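Zutemard Still Cider, the Keeper's Box

Two bottles, 75cl each, sent out in November and again when the weather picks up

Most cider wants to be your friend. It's fizzy, it's sweet, it has a cartoon on the label. Zutemard doesn't much care whether you like it, and after a glass or so you find yourself trying to win it over.

It's a dry, still cider made from bittersweet apples and a stubborn proportion of perry pears, pressed late and left in old oak until our cellar man runs out of excuses. There are no bubbles. We mention this in the first paragraph, the second paragraph, on the box and on the card inside the box, and we still get emails.

What's in the box

One bottle of Zutemard Dry. Smells of bruised apple, hay and the inside of a saddle, tastes a good deal better than that. Drink it cool, like a red you've left in the porch.

One bottle of Zutemard Wyss, named after the orchard and not, as one customer hoped, after a horse. Softer, a bit of honey on the nose, then a tannic grip at the end that makes your gums feel tidied. Serve this one with food or it sulks.

What to eat with it

Pork, obviously. Roast chicken. A hard cheese with some age on it. The Dry is very good with a fish pie and surprisingly good with a curry, provided the curry isn't trying to prove anything. Please don't put ice in it. We can't stop you, but we'd rather not hear.

Keeping it

Lay it down somewhere dark and it'll go on improving for a few years. Stand it up the day before you open it, as there's sediment. The sediment is harmless and looks like a pond. Once opened, put the cork back and finish it within two days.

How many there are

We bottled 4000 this time and 3292 are left at the time of writing. The gap is partly sales and partly the Sandeo food fair, where we were generous with the samples, mainly to ourselves.

Delivery

Boxes go out with Skondov in the moulded card sleeves that replaced the straw, which was charming and got everywhere. Someone over 18 needs to be in to sign. If you miss them they'll try once more, then it comes back to us and we ring you in a hurt voice.

Can I swap a bottle?

Yes, you can have two of the same. Put a note in the order box at the checkout.

Is it suitable for vegans?

Yes, both of them.

Customer comments
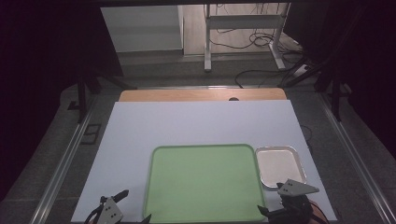

Gebhard Hämmerli: Bought the box for the Dry and ended up preferring the Wyss, which annoyed me as I'd already given my brother-in-law that bottle to take home. Had the Dry with a pork shoulder and it stood up to the crackling very well. Could you do a box of six? Two doesn't go far once people know you've got it.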